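给社团孩子们和家长的分享：讲稿备注

（这份备注是我自己讲的时候看的，写得啰嗦，大家拿去参考就好。投影上只放标题，话都在这里。）

开场

先跟大家问好，等后排的家长坐下来再开始，不着急。自我介绍一句话带过：我带学校机器人社，今天想聊聊孩子们这学期在做的“夹取”项目。不要一上来就讲参数，上次我讲了五分钟电机，前排有位爷爷已经睡着了（他后来很客气地说讲得很好）。

可以从这个问题讲起：早上出门之前，您的手一共拿起过多少样东西？牙刷、杯子、钥匙、手机、孩子忘在沙发上的红领巾……停一下，让大家想一想，会有人笑。然后说，我们社团这一学期做的事情，说穿了就是教一台机器拿起一样东西，再放到另一个地方去。听上去很小的一件事，孩子们从开学一直忙到现在，还没有忙完，我自己也跟着学了不少。

项目是怎么来的

学期初我们列了一张单子，有人想做会踢球的，有人想做会画画的，还有一个小朋友坚持要做会给仓鼠换水的。最后投票，“夹取”赢了，组名叫 Vimow。名字怎么来的我问过三遍，三遍的答案都不一样，所以这里就不解释了，孩子们自己在台下笑就行。

经费这块简单说两句，家长会关心：今年耗材预算是800元，主要花在手指的材料和线材上。机械臂是学校实验室原有的设备，没有另外收大家的钱。这一句要说清楚，说慢一点。

顺便感谢 Murray Boychuk 老师。他四月份来给我们上过一堂课，讲怎么做记录。他那天带来一本翻得很旧的本子，一页一页给孩子们看，每一页都写着当天改了什么、为什么改。后来我们的记录本就照着他的格式来，到今天一共写了163条。里面有写得特别认真的，也有一条只写了“今天不行，明天再说”。我觉得后面这一条也很好，留着。

讲到手指

这一段是今天的重点，可以慢慢讲，手里拿着备用的手指传下去给大家摸一摸。

我们的夹爪有两根手指，橙色的，表面有一道一道斜着的棱。有家长问过，为什么不做成光滑的，光滑的不是更好看吗？您摸一下就知道了，有棱的地方手感是不一样的。孩子们一开始也画过光滑的版本，试下来东西老是往下滑，后来就改成了现在这个样子。改的过程中吵过架，吵得还挺凶，吵完两个人一起去食堂吃了饭，回来就把图改好了。

另外一件事是两根手指怎么对齐。合拢的时候中间那道缝要直，左右要一样高，歪了一点，夹圆的东西就容易跑。他们检查的办法很朴素，从镜头里看那道缝，看左右两边的螺丝是不是对称。镜头就装在手腕上，它看出去，永远先看见自己的手指，再看见前面的桌面和要拿的东西。我觉得这个角度特别有意思，大人平时不会这样看自己的手。
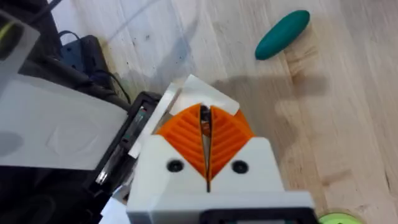

本页最后更新：2023年12月8日

手指现在只留着一道窄窄的缝，里面什么也没夹。右上方那个青绿色的长条，像一根小黄瓜，组里就管它叫“黄瓜”，是大家最喜欢的练习对象。它细细长长的，斜着躺在木纹面上，跟手指之间还隔着一段距离。请大家猜一猜：如果您是机械臂，应该从哪个方向伸过去？

（这里一定要等，等有人回答。上次试讲，坐在第二排的小朋友说“从上面”，他旁边的同学马上说“那手要先转一下”。两个人都说得很好，可以请他们上来比划。）

等大家讨论完，再接着讲：顺着它的长边去夹，和横过来夹，差别非常大。横过来，两根手指正好卡在它的腰上；顺着去，手指张得再开也很别扭，就像您想用筷子去夹另一根筷子的两头。孩子们是拿自己的手一遍一遍试出来的，有一阵子走廊里全是人在用两根手指夹橡皮、夹笔帽，值班老师还来问过我是不是在排练什么节目。

再提一下影子。木板上那一大片影子是机械臂和夹爪自己投下来的，往“黄瓜”那边伸过去。影子这件事我们本来完全没有想到，是一个五年级的女生先提出来的，她说“老师，它会不会以为影子也是东西？”我当时愣了一下，觉得这个问题问得比我备课备得好。后来组里专门做了一轮对比，把灯换了几个位置，每换一次都记一条。结论到现在还没有完全定下来，她自己还在整理，等她整理好了，请她来讲，我就不抢了。

讲到练习的办法

练习分两步。第一步是人带着它做，孩子握着手柄，慢慢把夹爪送到东西旁边，合拢，提起来，放下。第二步是看回放，大家围在一起看手腕镜头录下来的画面，说说哪里快了，哪里歪了。我们定的目标是这学期做满300遍。刚听到这个数字的时候有人叹气，我也在心里叹了一口气，可是做着做着，大家反而会抢着上手，还排了一张轮值表贴在门后面。

说一个小故事。有个男孩刚来的时候特别急，手柄一推到底，夹爪“咚”地就撞到桌面上了。我没有说他，只请他去给别人看回放，当了一周的“回放员”。一周之后他再上手，动作慢得我都想催他。他妈妈今天应该也在，讲到这里可以看她一眼，不要点名，孩子脸皮薄。

线的问题也顺带讲一讲，家长里有做工程的，会喜欢听这个。机械臂一动起来，线就会跟着走，走着走着就绕到不该绕的地方去了。我们现在的规矩是每次开始之前，先由一个人把线理一遍，再由另一个人看一遍，两个人都点头了才能通电。这条规矩是孩子们自己写的，贴在墙上，字写得很大，有一个错别字，我没舍得让他们改。

关于比赛

一定会有人问比赛，先准备好。我们报的是 Troncoso 杯的展示组，展示组看的是过程和讲解，孩子们要自己站在展台前面，跟走过来的人把项目讲清楚。报名的一共19个学生，有的负责操作，有的负责讲，有的负责记录本。每个人都至少要能讲三分钟，包括最不爱说话的那几个，我们正在一点一点练。周围邻校的 Jovico 队也会去，他们的孩子来我们这里交流过一次，走的时候还借走了一卷胶带，到时候见面记得问他们要。

如果有人问能不能拿奖，就老老实实说不知道。我自己的愿望是，到了那一天，每个孩子都能指着那两根橙色的手指，说出一件跟它有关的、自己亲手做过的事情。

家长可以帮什么忙

家里有不用的、软一点的小东西，洗干净了可以带过来给我们当练习对象。形状越奇怪越好，请不要带玻璃的，也不要带水果，上学期有一根香蕉，结局不太好，在柜子后面过了一个寒假。

展示前的那几次活动会比平时晚一点结束，接孩子的时间我会提前发在群里。来得早的家长欢迎进来坐，门口有凳子，也欢迎您上手试一试。手柄很轻，孩子们会教您，他们教人的时候特别有耐心，比我有耐心多了。

提问时间

留足时间，宁可前面少讲一点。小朋友举手的优先，家长的问题如果比较技术，可以请操作组的同学来答，答错了也没关系，我在旁边补一句就行。散场之前提醒大家，传下去摸的那两根备用手指请还到讲台上来，我们只有这一副备用的，下周还要用。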